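Vivance Surfaces Support
Ticket: White tile floor, black joint lines, small enclosed bay
Status: Reopened by customer
Opened: 2021-01-06
Product: Vivance white floor tile, black joint filler
Ordered through: Dalari

Original report

The floor in our small bay is white tile with thin black lines between the tiles. Since October the black has been coming off on the cloth when we wipe it down, and there's a gray haze on the white next to the joints. The product page says the filler is "color stable for life." I would like to know whose life.

Support reply

Thank you for contacting us. A gray haze is nearly always leftover cleaner. Please rinse with plain warm water, let the floor dry overnight, and let us know if the haze returns. We also recommend Brastard Tile Rinse.

Customer reply

Rinsed with plain water, dried overnight. The haze was gone in the morning and back after the next wipe. I don't see how leftover cleaner explains that when I had stopped using cleaner. I'm not buying a bottle of Brastard to test your theory. If you believe in it, send me one.

Steps tried so far

1. Plain water, white cotton cloth. Black on the cloth after 2 passes.
2. Dry cloth only. Nothing on the cloth, haze still there.
3. Damp cloth on the tile faces, staying off the joints. Cloth clean. So the black comes from the filler, as I said in the first message.
4. Left the floor alone for 8 days. No change that I could see, good or bad.
5. Taped over 3 joints by the back wall and wiped the rest. No haze next to the taped ones.

Support reply

Thank you for the detailed testing. Could the marks be coming from items kept on the floor? Dark rubber and some plastics can leave a trace. Please attach a photo of the area in normal use.

Customer reply

Attached. The item lying on the tiles is light blue, and the one up off the floor is mostly yellow. Neither strikes me as a likely source of gray. Your reply also skips step 5. Things get put down on tiles all over that floor, and the haze stays beside the joints. The photo won't show it at that size, so please don't write back to say the floor looks fine. 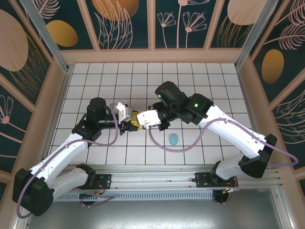 Support reply

We have passed this to our materials team. The filler may not have cured fully before first use. A coat of Tu joint sealer normally fixes this.

Customer reply

"Normally" is doing a lot of work there. I'll try the sealer on 2 joints and no more until I've wiped them for a week. Please keep the ticket open, and send the curing time in writing. The leaflet in the box doesn't give one.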